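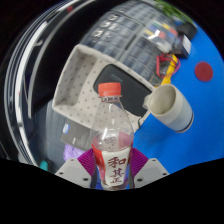 Saisie d'une bouteille en plastique à la pince tenue en main, poste de table.

Trandirik recrute un technicien ou une technicienne essais et sécurité, préhension

CDI, temps plein, prise de poste en mars

En octobre, une pince de la série Plurkley s'est refermée sans commande pendant un changement de doigts. L'opérateur a été blessé à l'index et les essais ont été suspendus. L'enquête interne a relevé deux défauts : un connecteur desserré et un arrêt d'urgence qui coupait le moteur avec 300 ms de retard. Le connecteur a été remplacé. Le retard n'est pas encore expliqué sur tous les postes, et le recrutement porte d'abord sur ce point.

Missions
Reproduire le défaut sur les pinces tenues en main et sur les bras.
Mesurer l'effort de serrage, limité à 40 N depuis l'incident.
Réécrire la procédure de consignation avant intervention.
Tenir le registre des pannes et des presque-accidents.
Conduire les essais de saisie sur objets courants (bouteilles, tasses, textiles).

Profil
Bac +2 en maintenance, mécatronique ou électrotechnique. Lecture de schémas électriques. Une expérience en sécurité des machines est demandée. Habilitation électrique à jour ou à repasser à l'embauche.

Conditions
36 heures par semaine, site de Honorato. Pas de travail de nuit. Gants et lunettes fournis.

Candidature
CV et lettre à l'attention de Marlina Hidayat, service essais. L'entretien technique se fait sur poste avec Yusri Saragih. Le rapport d'incident est remis aux candidats retenus pour cet entretien.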